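Folding trousers without an iron – what's your method?
Laundry & Linens > Folding and storage

brukgate_bron
Okay, long post, sorry in advance. I moved into the Brukgate flats in November and I now have one closet, no dresser, and three deep shelves that were obviously built for somebody's encyclopedias. Everything that used to hang has to fold. T-shirts, fine. Sheets, I've made my peace. Trousers are killing me!!

My problem is the thin cotton ones, the soft green kind you wear until the knees give out. Jeans hold a fold because they're basically cardboard. The thin stuff just slumps. I fold it, I put it on the shelf, I come back after dinner and it looks like something the cat slept in. I don't own an iron and I'm not buying one (no place to put it, see above).

So I've been starting from the crumpled heap and trying to work out where to grab first. If I just pinch up whatever bit of cloth is on top, I get a little peak of fabric and a whole lot of wrinkles running in toward the pinch, and I still have no idea which end I've got. 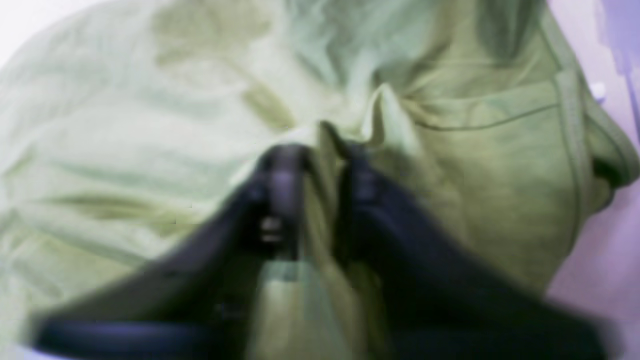
My sister says go for the waistband every time, feel for the thick bit and ignore everything else. My mother always started from the hems. They've both been right about most things in my life so I'm stuck. What do you all do?
– Bronwyn

hemi_donnelly
Hems. Your mother is right. Grab both hems together, let the waist hang, give it one good shake and gravity does your ironing for you. I fold for a family of five and I haven't touched a waistband first in years.

Kirsty A
Disagree with Hemi, sorry Hemi! Shaking by the hems is great for dress pants with a crease already in them. For thin cotton with a stretchy or gathered waist, all the bulk is at the top, and when you lay it down the waist lands in a lump and you're chasing puffy bits for the next five minutes. Waistband first, lay it down, then walk the legs out.

hemi_donnelly
The lump is going to be there whichever end you start from, Kirsty. It's a waistband.

Kirsty A
Yes but I'd like it to be a FLAT lump

herman_liew
I worked in the back room at Tosier for a while (alterations and dry cleaning, long gone now) and we'd have told you you're both skipping the main thing, the table. You can't do this on a bed. A bed gives, so every time you smooth one part you're dragging another part out of line. Get a hard surface that's longer than the trousers. Light colored if you can, it makes the edges of darker cloth much easier to see.

Then it's legs stacked one over the other, waist at one end and hems at the other, and hold both ends before you fold anything. A bit of tension lengthwise takes out most of the shallow wrinkles. It won't get all of them. If somebody else is home, give them an end.

brukgate_bron
Herman, I have been doing it on the bed. The BED. I feel very silly. I do have a kitchen table, it's a Bolger one I got secondhand, but it's round – would that be hopeless?

herman_liew
Round is fine if the trousers fit across the middle. Otherwise let the hems hang off the far side while you sort out the waist, then slide it all along.

grazyna_sz
Jumping in with how I do it, which is a mix of everybody. This is for the thin olive ones, I have 3 pairs and live in them.

1. Find the waistband. I'm with Kirsty on this, and with your sister. Run your hand along until you hit the thicker part and don't let go of it.

2. Put one leg over the other and lay the whole thing lengthwise on the table. Look for the pointy flap you get up by the waist, at the seat. If it's sticking out, tuck it in later, not yet.

3. Take hold of the waist end and the hem end and pull until the legs lie flat. Gently! You want a long band that gets a little narrower along the leg. The waist will still be bunchy at this point and that's okay.
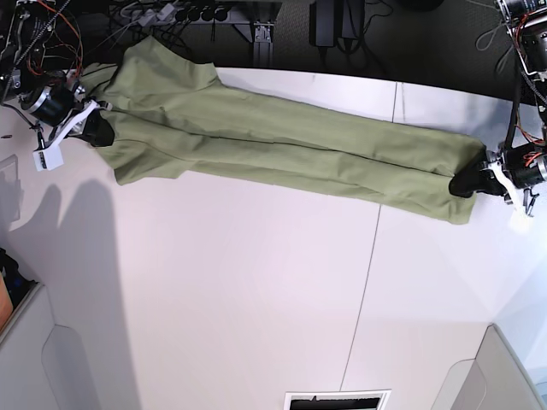
4. Now tuck the flap in so the long edges are more or less straight, and pat down the waist with a flat hand. Pat, don't rub.

5. Hems up to just short of the waistband, then fold in thirds from the folded end. Stand it up on the shelf like a book. On a deep shelf you can do a second row behind, for off-season.

– Grażyna

hemi_donnelly
Thirds?? Halves and halves again. Thirds makes it too fat to stand next to anything.

grazyna_sz
Depends on your shelf, mine are tall :)

Kirsty A
I'll take Grażyna's list and Hemi can keep his shaking. Bron, one more thing, I keep mine in those Bavanix fabric bins so they can't slump sideways. I don't love the bins, the handles are flimsy, but they do hold a row upright.

brukgate_bron
Update! Tried it on the kitchen table tonight. Waistband first, legs stacked, then my neighbor held the hems while I held the top and we pulled. SO much better than the bed. I did halves because thirds kept springing open on me, so Hemi gets that one. Still lumpy at the waist. Does anybody fold the waistband down on itself or is that asking for trouble?

herman_liew
Don't, you'll get a ridge right across the seat and it'll show when you wear them.

hemi_donnelly
I do it all the time. Can't see any ridge.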